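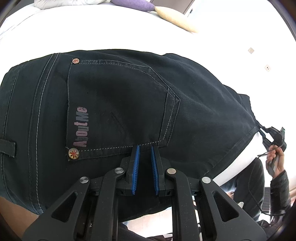

Back pocket side, AboutMe print next to the opening

Folding dark pants with a pocket print
Posted in Laundry & Closets

indarhall
I fold pants on the bed, lengthwise first, one back pocket on top of the other, then in thirds. These have letters printed by the back pocket and rivets at the corners of the opening. The print is fading. Do I fold with it inside or outside? They live in a drawer, standing on edge.

dondach63
Inside. Turn the pants so the fronts face out after the first fold. I do all my printed stuff that way.

Moodley
Fronts out means the two pockets rub on each other, rivets included. I'd go pockets out and put up with it. The fading is from the wash anyway. Inside out, cold, short cycle.

dondach63
They don't rub if they're sitting in a drawer.

Moodley
They do if you pull the stack out every morning.

Rocío Llorente
Dark denim goes in its own pile at my place, and I sort before I fold so I'm not digging later.

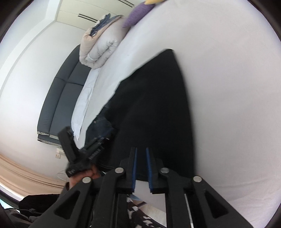
Sorting on the bed works as long as you leave some space between pieces. Black and navy get mixed up easily in the evening with one lamp on. With that bunched navy piece right up against the big black one, I'd pull them apart first and look at both by the window. The light sheet does help. I had a dark blue bedspread until May and kept losing socks on it.

indarhall
OK, sorting first. Still don't know about the print.

adosmont_4
Hang them. Clip hangers, waistband up, no crease over the pocket at all.

indarhall
No rod space. Drawer only.

adosmont_4
Then pockets out and a T-shirt between pairs.

dondach63
Still say inside.

Recent topics
Drawer dividers that stay put
Clip hangers leaving marks on waistbands
Getting lint off black cotton
How many pairs of jeans do you keep?
Light sheets or dark sheets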